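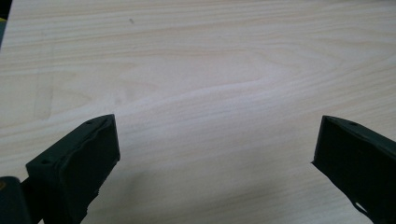

One member asked whether the new tabletops in the Rellow Room need oiling, as the old ones did every October. The chair said the supplier, Hutell, advises wiping with a damp cloth and drying straight after, and that no oil or polish should be used. The member asked for this to be put in writing for the evening groups, and that was agreed.

ERNTHORPE HALL USERS GROUP
Minutes of the meeting held Feb 1, 2020, continued from the opening remarks above

1. Minutes of the last meeting
Approved with one correction. Under item 4, "folding tables" should read "fixed tables."

2. Tables in the Rellow Room
The bill from Hutell came to $900 including delivery, against the $940 set aside. The remaining $40 will go toward felt pads for the legs. The quilting group reported that the new tops are easier to work on than the old ones, and fabric no longer snags along the front edge. The model club finds them a little low for standing work and asked about leg risers. The secretary will get a price.

There was a long discussion about marks. The old tables were ruined mostly by hot glue and by craft knives used without a mat, and several people did not want to go through that again. Others felt that a work table is for working on and will pick up marks whatever the rules say. It was agreed that:
Cutting mats must be used for any knife work. The mats are in the tall closet, second shelf.
Hot drinks go on the side counter.
Tape is not to be left on the wood overnight. 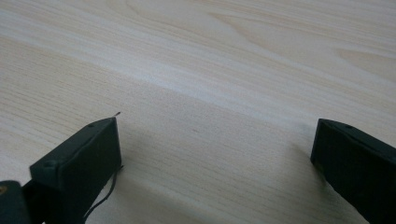 The color was also raised. Two members had expected the darker finish shown in the Rainer catalog and thought the pale one would show every ink spot. The secretary confirmed that the pale finish was the one voted on in October, and the order form matches. The painting group is happy with it, as the room is dim on winter afternoons and the light tops help. No change will be made.

A request to buy fitted covers was turned down on cost. Groups who want a cover may bring their own cloth, provided it goes home with them. Plastic sheeting is fine for painting, but please do not tape it down – use the clips in the drawer.

3. Clearing up
The 2 groups that share the room on the same evening have asked who wipes down between sessions. Agreed that the group leaving does it, and the group arriving checks. Stray pins and clay crumbs have been the main complaint. A dustpan will be kept behind the door.

4. Keys
Key 423 is still missing from the board. Anyone who has it should return it to the office. If it does not come back by the next meeting, the closet lock will be changed and the cost shared among the groups.

5. Other business
The radiator under the window is knocking again – reported to the building office, no date given yet.
The old tabletops are stacked in the shed and are free to anyone who can carry them away.

Actions
Secretary: price for leg risers, care note for the evening groups, felt pads.
Chair: radiator, missing key.

Next meeting to be announced on the notice board.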